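Brustard Handheld Gripper Practice Guide, second edition

Paid 282 for the binder and the online checklist. For a document that promises "good practice for shared floors," it's thin. Eight rules, and three of them are the same rule about keeping cables off the walkway. The section on working under sinks is the best part: one hand on the tool, fingers lined up with the pipe before you close them, everyone else standing back. How far back? It doesn't say. 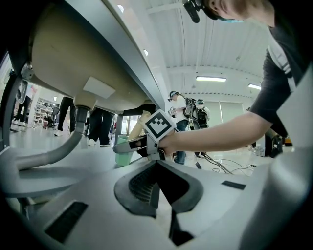
Echeverría wrote in to say the distance was left out on purpose, as no two rooms are alike, and that Grinbridge has used the guide for 8 months without asking for one. Fine, but a rule I can't measure is a rule I can't check.

Wear on the finger pads gets one line. Buy it if your site has nothing written down. Otherwise wait for the third edition.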